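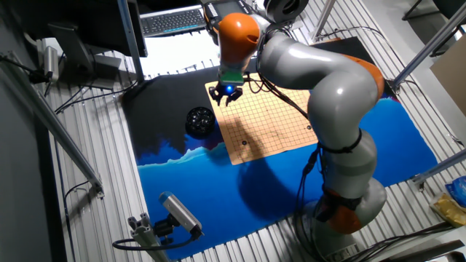
In Praise of the Floor

August 9, 2018

Our coffee table left us on the first hot morning of the month, carried down the front steps by a young couple from Wustside who were very polite about the scratches. I had listed it as "gently used." They looked at it, then at me, and I took off another twenty dollars.

It was a Dakeo, the model called the Berchtold, and it had cost $800 before the sale and $745 during it, a savings I brought up at dinner parties for longer than was decent. It was supposed to anchor the room. That was the salesman's word. I remember thinking that a room in a rented house in Plarndale, a good two hours from any body of water you could drown in, probably didn't need anchoring, but I was thirty-four and had recently been given dental insurance, and I felt it was time I owned something heavy.

What the Berchtold did, for the length of its stay, was hold up a bowl. The bowl held keys, and then batteries of unknown charge, and then a foreign coin. To reach the sofa you went around it. To reach the window you went around it. I have a mark on my left shin that I expect to be buried with. We paid $745 for a thing whose main contribution to family life was to stand in the one place where all of us wanted to be.

And when it was gone, there was the floor. I had forgotten we had one. There was a pale rectangle where the table had been, and by lunchtime it was occupied. My daughter had a whole county laid out on it, with a railway and what I was told was a courthouse. My husband was lying next to the courthouse reading the paper. The dog, who had spent years under the Berchtold pretending it was a cave, walked in, looked put out, and lay down on the railway.

I've been down there most evenings since, and I would like to make the case for it.

The floor is the largest piece of furniture any of us will ever own or rent. It comes with the place. It needs no assembly and no hex key, and you can't fall off it. You can spread an entire newspaper on it, or a tax return, or a dress pattern, or a jigsaw puzzle of a covered bridge with all its miserable sky, and still have room for a sandwich. No desk made by human beings has ever been big enough, and yet we go on buying them, and piling things on them in layers, when the same pile could be laid out flat a few feet below, every sheet face up, like a civilized person's.

Children know this. Give a child a small table with two small chairs, painted with mushrooms, and the child will put a doll on one chair and a shoe on the other and get down on the floor to do the real work. We owned such a table. We bought it because we thought she needed "a space of her own," and she did use it, as a garage. The mushrooms are in excellent condition.

Then at some point we grow up off it. I can't name the year it happened to me. One summer I was on my stomach on my parents' carpet with a library book and my feet in the air, and some later summer I was a person who said "oh, I'm fine in the chair." There's no ceremony. You simply go down for the last time and get up and don't know it was the last time, until something rolls under the refrigerator and you find yourself on your hands and knees at forty-one, surprised by the view. There is a lot of dust, and the underside of everything turns out to be a different color from the top.

I put some of this to Ingeborg Rüegg, who taught me piano when I was small and who now lives a few streets over and is the only person I know who will argue for pleasure. She is against the floor. She has spent her life, she told me, getting people to sit up. The chair was a great step forward for mankind and she wasn't going to see it thrown out because I had barked my shin. Also, she said, have you looked at a floor lately? People walk on it.

I had to give her that one. The case against the floor is mostly that it's dirty, and the case is sound. I'd only say that it's dirty because we've stopped going there. You clean what you're going to put your face near. Our floor has been swept more often in one August than in the whole spring, and I don't say this with pride so much as with some alarm about the spring.

Her second point was drafts. I let her have the drafts too, on the grounds that it was ninety-four degrees out.

Her third was that a guest can't be asked to sit on the floor, and on this we fell out a little. I think a guest can. I'd go further and say that guests are longing to be asked. Consider what a living room does to visitors. They come in and there is a sofa for three that holds two, since no adult has ever willingly taken the middle, and there's the good armchair, which everyone refuses in turn so that it stays empty all evening like a seat kept for the prophet. Someone ends up on a dining chair brought in from the other room, a head taller than the rest of the company, presiding. People have spent whole evenings of their one life on that chair, holding a plate.

Now take the same people and put them on the floor. Within a few minutes somebody's shoes are off. No one is taller than anyone else by more than a few inches. The person with the loud opinions about zoning is sitting cross-legged with a cushion in his lap, and it's very hard to be grand about zoning from there. I've tried this exactly once, with the neighbors, and they stayed until midnight. It's possible that they couldn't get up.

Which brings me to getting up, and I'm not going to be coy about it. Getting down to the floor is easy, and gravity has always been generous with its time. Coming back is another matter. I have a routine that begins with rolling onto one side and includes a short rest on all fours, during which I look around as though I'd dropped something. There's a noise. My daughter does the noise at the dinner table for company. But I'm better at it than I was at the start of the month, and I can't say that about anything else I do. Nobody ever got stronger leaving a recliner with a lever on it.

I know that there are whole countries where people would read this and wonder what I was so excited about. Plenty of the world has eaten, slept, talked business and raised its babies at floor level for as long as there have been floors, without a single essay. I don't claim to have discovered anything. I'm a convert, and converts are tiresome, and the kindest thing is to let us talk until we run down.

I'll also admit that the furniture people have noticed there is money here. Dakeo's summer catalog came last week (I'm apparently on the list for life) and it has a spread on what they're calling low living. There is a floor cushion, and there's a floor chair, meaning a chair with the chair part taken off. There's a rug to put over your rug. The most striking item is a floor table, eight inches high, in three finishes, and I sat there on my own bare floor and looked at it for longer than I'd like. It would hold a bowl. I could see the bowl on it. I could see my toe meeting the corner of it in the dark.

So I want to be firm, while I still can be. The whole virtue of the floor is that there's nothing on it until you put something there, and that at the end of the evening you can take it away again. A table tells you what the room is for. An empty floor will be a courthouse in the morning and a place to fold laundry in the afternoon, and after supper three people and a dog can lie on it with the windows open and listen to the people across the street fail to start their mower. We did that last night. I had a cushion, which I don't count as furniture.

Ingeborg came by later to return a casserole dish. She stood in the doorway and looked at the space where the Berchtold used to be and said the room echoed. I said I liked it. She said I would feel differently in January. Then my daughter asked her whether she wanted to be the judge, and there was a silence, and she asked where the judge sat, and was shown.

She took the cushion. I'd like it noted that she sat up perfectly straight.

The foreign coin is still here, by the way. It's on the windowsill with the batteries. If you are the young couple from Wustside and you find that the left rear leg has a wobble, there's a folded piece of cardboard that goes under it, and I forgot to put it in the bag.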